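4. Placing the dehumidifier and first use

Please read the whole section before you connect the Fleltitz to the mains. The model for the cellar has its own booklet, and the steps for the hose are different there.

4.1 Before you start

The unit must stand upright for nine hours after transport. During this time do not plug it in. If it was carried lying on its side, or you do not know how it was carried, count the nine hours from the moment you put it upright in your home.

Remove the tape from the tank, the lid and the air grille. Inside the tank you will find a small bag with the hose connector and the spare float. Keep this bag. Many customers throw it away together with the cardboard, and we can replace it only through the Onditcombe shop.

4.2 Choosing the place

1. Choose the room where the damp is strongest. One closed room is better for the unit than a corridor with many open doors.
2. Close the windows and the outside door.
3. Leave 60 cm free on the side with the air grille, and 100 cm free above the lid.
4. Keep curtains, blankets and hanging clothes away from both openings. Thick cloth is the worst — it can be pulled against the grille and the air stops.
5. Connect the plug directly to a wall socket. Do not use an extension lead.

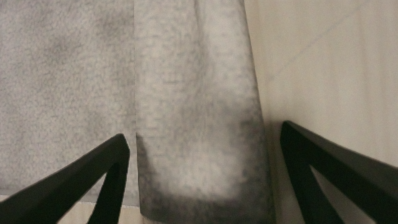 Fig. 4a. Grey fabric with a narrower, paler strip of cloth.

CAUTION: Never cover the unit with cloth while it is working, also not for a short time and also not to make it quieter. If the noise disturbs you at night, use the Night setting (see 5.3).

4.3 Drying textiles in the same room

The Laundry setting lets the fan run at full speed and ignores the humidity you have selected. You may use it for washing, for bedding which has taken damp in a wardrobe, and for loose covers from a sofa.

1. Hang the pieces with a space between them. Where two layers touch, the inside dries last.
2. Turn the flap on the lid so that the air goes towards the textiles.
3. Press Laundry. The green lamp is on.
4. After some hours turn the pieces round and feel the seams and the folded places with your hand.
5. When everything is dry, press Laundry once more to return to the normal setting.

NOTE: Fleece and felt can feel dry on the surface when there is still water in the lower edge. Always touch the lower edge before you put the piece away.
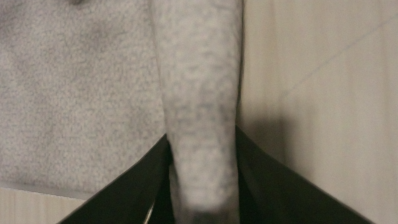
Marlina Pillai writes to us that she had the best result with the door shut and the flap at the middle position, and that with the flap fully open only the nearest blanket became dry. We agree with her for small rooms. In a large room the fully open position is still the right one.

4.4 Emptying the tank

The tank holds 1,640 ml. When it is full the red lamp lights, you hear three short tones and the unit stops by itself.

1. Switch off and wait until the fan is still.
2. Pull the tank slowly towards you with both hands.
3. Pour the water away. Do not drink it and do not give it to animals.
4. Wipe the float with a soft cloth and check that it moves up and down.
5. Push the tank back until you hear the click.

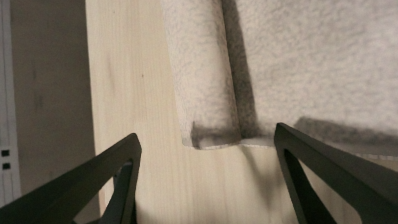
If there is no click, the tank is not straight. Take it out again and look at the rail on the left side, where dust likes to collect. The unit will not start with a tank that is only half inserted, and the red lamp stays on. Please do not press harder — the rail is thin and it can break.

4.5 Floors and moving the unit

The four wheels are made for hard floors and for short carpet. Before you move the unit, empty the tank, wind up the cable and lock the lid. Push from the handle side and never pull by the cable or the hose. On a plank floor like the one in the picture below, push along the direction of the boards where you can, from the front of the room to the back, and go over the joints only when it is necessary.

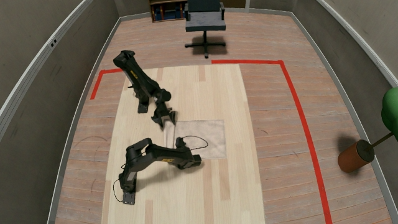
Real wood floors need a little patience with drying. Set the humidity to the middle step for the first days and only then go lower, so that the wood can follow. If a large board lies over the planks, as it does in the picture, place the unit with all four wheels on the board or all four on the floor. A unit with one wheel over the edge stands crooked, and the float can then give a wrong signal. Lift the edge of such a board from time to time and let the air reach the planks under it.

CAUTION: Do not use the unit on a floor with standing water. Remove the water first with a mop.

4.6 If the unit does not start

Red lamp on: see 4.4.
No lamp at all: check the plug and then the fuse of the room.
Green lamp blinking: the room is too cold. Warm the room and try again.

For other questions write to Teguh Ismail at the service desk in Plutport. Please include the serial number, which you find behind the tank.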